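Search this site
Enter keywords
Go

Review: the Fovance lecture capture kit, after one semester

Our engineering college runs a guest speaker series for students, faculty and staff. There are usually six talks between September and the end of spring term, held in a hall that seats 191. For years we recorded them on a camcorder at the back of the room and posted whatever came out. Last July the dean's office agreed to buy a proper capture kit, and I was asked to pick one and report back on it. Most of what follows comes from that report, with the budget codes taken out.

We bought the Fovance kit through Mestitz, a reseller we already use for projectors. The box holds a recorder, two wireless lapel microphones, a small tabletop microphone for panels, a remote and the cables. There is no camera. You supply your own, or you record only the slides and the sound. The kit cost $713 before tax.

Setup took most of an afternoon. The recorder sits between the lectern and the projector, and it has one input for slides and one for a camera. Connecting them was simple. Getting it onto the campus network was harder, as the recorder wants a fixed address and our IT office does not like handing those out. Geert Brouwer in IT sorted it out by the next morning. If your school has a similar rule, ask before the box arrives.

The microphones are the best part of the kit. Our first speaker with it was Myrto Karagiannis, who spent a good part of her career in water treatment and walks up and down while she talks. The lapel mic held the signal the whole way across the stage and into the aisle. Her voice on the recording is clear and even, with very little room noise. The tabletop mic is weaker. In a panel with three people it favored whoever sat closest, and I had to bring up the other two by hand afterward.
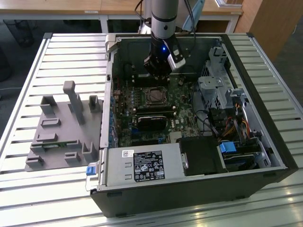
Battery life is fine for a single talk. I charged both lapel mics in the morning, used one for a talk and a long question period totaling 152 minutes, and it still had charge left when we packed up. The remote takes two AAA batteries, and they are not included.

Slide capture works well with ordinary text and photos. It has trouble with video. Edmund Szulc showed a short film of a bridge load test during his talk, and on our recording it plays in jerks. The manual says to raise the frame rate in the settings menu before the event. I did that for the next talk and the problem went away, but the files came out much larger. I would prefer to have that setting on the remote.

Editing is done in a web page that the recorder serves up. You can trim the start and end, add a title card and export. That covers nearly all our needs. You can't cut a section out of the middle, so when a speaker asked us to remove one answer I had to export the file and use another program. Captions are not included either. Gijs Meijer, one of our student assistants, typed and corrected them for the first two talks, and we now send them out to a captioning service.

I also tried the Aerts recorder, on loan for 21 days. It has a better editor and a brighter screen, but it comes with only one microphone, and the mic dropped out twice in our hall. For a small classroom I might choose the Aerts. For a hall with a speaker who moves around, the Fovance is the safer buy.

Support has been average. I wrote to them twice. The first reply came the same day and fixed my problem with the title card font. The second took over a week and told me to restart the unit, something I had already said I'd done.

Good: lapel microphones, simple wiring, price.
Not so good: tabletop mic, video playback at the default setting, limited editor.

We are keeping it. Toon Dierckx at our Cultatside branch has asked to borrow it for their alumni evening, and if that goes well they will probably order one of their own. I'd tell them to skip the carrying case sold as an extra. The lid doesn't close with the power supply inside.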